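**Sealing laminate and stone-look counters – is the Skiro stuff worth it?**

**emrys_b** – 7:40 pm

Sales guy at Cimetham talked me most of the way into a bottle of Skiro counter sealer. $114 for the big one. He says one coat and you can forget about it for 11 years. I have a gray swirly counter that came with the house and no paperwork for it, so I can't say what it's made of. Red wine and turmeric are the usual suspects here. Has anyone used this and checked on it later?

**grout_expectations**

Eleven years on a wipe-on sealer? I'd want that in writing, and I'd want to know who pays when it fails in year two. Read the back of the bottle. Mine said the warranty was void if you use "abrasive or acidic foods" on it. So, food.

**Hye-jin Chae**

I'll push back a little. I used Skiro on real marble and water still beads on it after four years. It did nothing for etching from lemon juice, but no sealer does, and the label never claimed it would. The price is silly, I agree.

**grout_expectations**

Water beading tells you water beads. Put oil on it overnight and report back.

**Hye-jin Chae**

Did that when I first sealed it. No mark. You're welcome to not believe me.

**emrys_b** – 9:15 pm

OK, so what should I do about a counter I can't identify? Gray and silver bands with some thin brownish-gold lines, and it looks a bit pitted in spots. Pale wood planks behind it.

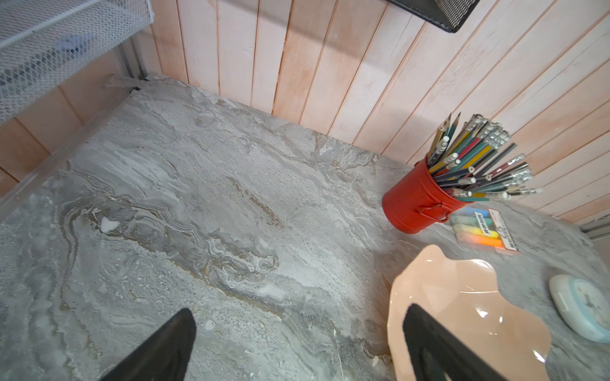

### Page 2

**tilde_and_tile**

Can't tell from a photo and I wouldn't trust anyone who says they can. Look at the underside where it overhangs, or pull out the sink strainer and look at the cut edge. If the pattern stops at the surface, it's printed or skim coated and a stone sealer will just sit on top and go cloudy.

**grout_expectations**

Agree with tilde. Also do the water test before you spend a cent. Few drops, wait 20 minutes, wipe. If there's no dark spot, you have nothing to seal and Cimetham can keep its bottle.

**Ahn**

The water test isn't the last word either. Some stone is slow to darken. I ran it on my bathroom vanity, got nothing, and then hair dye went straight in.

**grout_expectations**

Hair dye stains everything. It stained my sink, and that's porcelain.

**emrys_b** – 8:05 am

Checked the sink cutout. Pattern goes maybe as deep as a coat of paint, then it's plain tan stuff. So not stone, and the sales guy never asked.

**Hye-jin Chae**

Then skip it. Mild soap, and baking soda paste for the turmeric. Try the paste in a corner first.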